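## 4. Setting up the reading table

The Plallier table has a matte top that marks easily, so put it in its final place before you load it.

1. Stand the table on a level floor with one long side near the wall.
2. Turn the 8 leveling feet by hand until the top stops rocking.
3. Wipe the top with a dry cloth. Do not use polish.
4. Push the chair in and check that its back clears the edge.

**Note:** Keep drinks in a cup with a lid, and set it well away from books and paper. 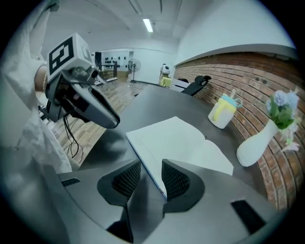 5. Place vases and other tall items toward the wall side. Artificial flowers are the easier choice — no water to spill on the pages.
6. Leave the front part of the top free for an open book. A large book needs 49 cm of clear width.
7. If you use a standing fan, aim it away from the table so the pages stay put.

**Caution:** Do not sit or stand on the table. The most it can hold is 110 lb, spread evenly.

**Caution:** Never drag a loaded table. Clear the top first, then lift from both ends — two people are needed.

Replacement feet are sold in sets under part number 1561. For cleaning stains, go to section 5.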